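Chapter 7
Seeing Robots at Work: The Site Visit

7.1 A morning at Perkham

Most people who study automation first meet it on paper. They read cycle times, draw floor layouts, and work out how many parts a cell can handle in an hour. A site visit puts those numbers next to the machines they came from. This chapter is about how to prepare for a visit, what to watch during a demonstration, and how to turn your notes into something another person can use.

We begin with an open day at Perkham, a training and test center that rents bench space to small automation firms. The center opens its doors twice a year, in May and in December. On the December day we describe, 209 visitors signed in at the front desk. They were split into groups and each group was given 60 minutes on the floor, which meant a short stop at every bench and no time to go back.

The group we followed was led by Anselmo Pastor, who manages the test floor. Before going in he went over the rules. Visitors stay behind the marked lines. Bags are left in the lobby. Questions are welcome, but not while an operator is counting down to a start. He also asked everyone to pick one bench and learn it well. "You'll get a handout for the rest," he said.

Two of the benches that day handled rigid parts. At the Stekinora bench, a single arm moved machined blocks from a tray to a fixture. The blocks were all the same size, the tray held them in known positions, and the arm repeated one motion with small changes. A student could have written down the full sequence after watching it twice.

The Waaka bench was set up for carton closing. It had a short conveyor, a folding tool, and a glue head. Again the parts were regular. What varied was the speed of the line, and the operator showed how the arm slowed down when the conveyor did.

The third bench belonged to Prenari, and it was the one most of our group chose to study. Prenari works on the handling of food and household objects with two arms that share a table. The engineer in charge was Macarena Aranda. She told the group that the firm had logged 447 practice runs on fruit before the open day and that the failures were more useful to her than the successes. A strawberry, a lemon, and a blackberry differ in size, weight, skin, and in how much force they can take. No tray holds them in place. The software has to find each one and choose a grip that suits it.
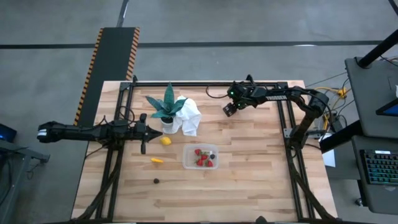 Aranda divided her talk into two parts. In the first she explained the job: pick up a piece of fruit, carry it to a container, and let go without crushing it or dropping it from too high. In the second she talked about what makes the job hard. Soft fruit can be bruised by a grip that would be fine for a lemon. Small fruit can roll when a finger touches it. A clear container is harder for a camera to locate than a solid one, and its edge may be missed if the light is poor.

A visitor asked why the bench used two arms if one could reach most of the table. Aranda gave two answers. The first was reach: an object near one side is easier to approach from that side, and a long stretch leaves the arm with fewer ways to turn its gripper. The second was that some tasks need one hand to hold while the other works, such as folding a cloth. She added that two arms bring a problem of their own, as each must know where the other is at all times. Much of her planning code deals with that and has nothing to do with fruit.

Another visitor asked how fast the system was compared with a person. Aranda said it was slower and that she had not tried to make it fast. The target for the year was fewer dropped and damaged pieces. Speed would be looked at once that number had come down.

Pastor then moved the group along. Several people were still writing.

7.2 What the visit can and cannot tell you

A demonstration is a chosen sample. The operators pick the objects, the lighting, and the order of tasks. This is fair, but a visitor should write down what was chosen. At the Prenari bench, a careful note would list the kinds of objects in use and would also record which kinds Aranda said had not been tried yet.

A visit is also short. Our group spent 60 minutes on the floor, and that included walking. A fault that shows up once in a day of running will probably not be seen. If you need to know about faults, ask for the log, or ask the operator to describe the last stoppage and how it was cleared. Operators usually remember it well.

Finally, a visit shows you the area around the robot. Look at how cables are run, where the operator stands, how the floor is marked, and how far the screen and keyboard are from the arms. These things rarely appear in a product sheet. They have a large effect on how easy a cell is to run and to repair.

7.3 Preparing your questions

Write your questions before you arrive, and keep them to a single page. Put the most important one first, as you may only get to ask one. Good questions for a bench like Prenari's are narrow. "How does it work?" will get you the talk you were going to hear anyway. "What does the arm do if the fruit slips during the lift?" will get you a specific answer, and often a second attempt at the demonstration.

Key terms in this chapter: cell, end effector, grip force, shared workspace, cycle time, stoppage log.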